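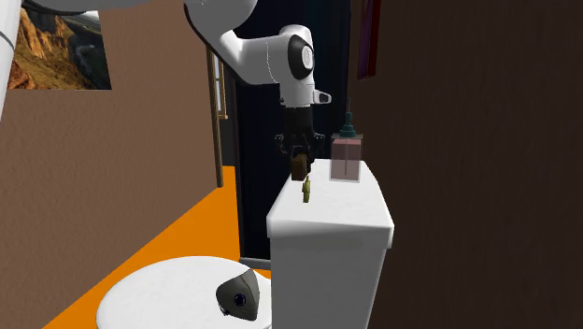
A small brown block over a white cabinet top.

Leveling base cabinets on an uneven floor

Jan 24, 2023

The kitchen floor at Pondstead drops 13 mm from the back door to the sink wall. I found the high point with a straightedge and a spirit level, marked it on the wall, and measured up from that mark for the top of the cabinet run. Starting from a low point means cutting down every plinth later, and I have done that once already.

Adjustable feet took up most of the difference. Where a foot was at the end of its thread I used hardwood packers, glued and pinned to the subfloor. Softwood compresses under a stone top. Plastic shims are fine under feet but creep when stacked more than three high.

Sequence: corner unit first, leveled in both directions, then outward one box at a time. Clamp the face frames flush before driving the connecting screws. Check the diagonal of each box after it is tightened, as a twisted carcass will show up in the door gaps. Mine were within 2 mm.

Gilles Bailly asked whether to fix to the wall before or after joining. After. The wall here has a belly of its own, and screwing to it early pulls the back rail out of line. I packed behind the rail at each stud instead.

Plinths are still to be scribed. The sink unit is waiting on a replacement hinge.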